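Zitari's two-armed cell gets a tune-up, and fresh paper

Mar 4, 2022 – News

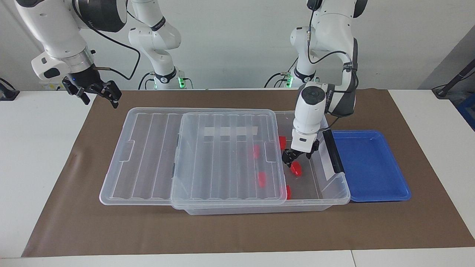

The left arm takes hold of a red block inside the bin at Zitari's test cell. The right arm keeps its gripper open.

Zitari's block-sorting cell is back in service after a maintenance stop that ran to 46 pages of checklist, one of them about the table covering.

Technician Lavanya Kurup went over both arms joint by joint, retied the cables along the links and reset the grip force on the left gripper, which had been squeezing small parts as if they owed it money. She then logged 20 test picks before signing off.

The right gripper got new finger pads, its second set since September. "It does less of the work and wears out faster," said Dong-geon Ham, who runs the cell. "I have colleagues like that."

The arms are now due for inspection every 800 hours. The last interval reached 744 before Ham called a halt over a drifting wrist calibration – early by the book, late by his own account.

The brown paper on the table will be replaced when it curls too much. The checklist does not say how much that is.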